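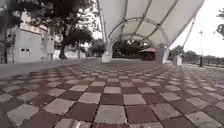

Borghild Björklund wrote in response to my December post that a written rule for ground robots in public squares is of little use if the operator cannot recite it while walking. She would keep the list to one page. I accept the point, and the Erthorpe rules have been shortened to meet it.

The earlier draft ran to 19 clauses. The present one has three, and it applies to every outdoor session under the Sundar program, including those on checkered paving such as the plaza.

## Before the robot moves

1. The operator shall walk the full route on foot and note raised curbs, posts, railings and low walls.
2. The operator shall agree on a stop word with the second person present. Either of them may use it, and it is obeyed without discussion.
3. The session log shall be opened before power is applied to the drive – a log filled in from memory will be returned.

Rupert Kälin has asked whether the second person may be excused on open ground. The answer remains no. A wide, clear surface invites higher speed, and a pedestrian can enter it from any side.

Speed on shared paving is to be set at the start and left alone for the whole session. Where the tiles are pitted or carry loose debris, the operator shall make one slow pass first and record any slip in the log. Planted areas and lawns are out of bounds, even for turning.

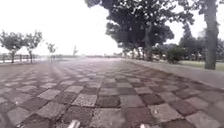 ## Matters still open

The Nyberg wording on trees is under review. It asks for a fixed distance from trunks but says nothing of overhanging branches, and I would prefer that both be covered. Comments should reach me in writing, with the clause number given.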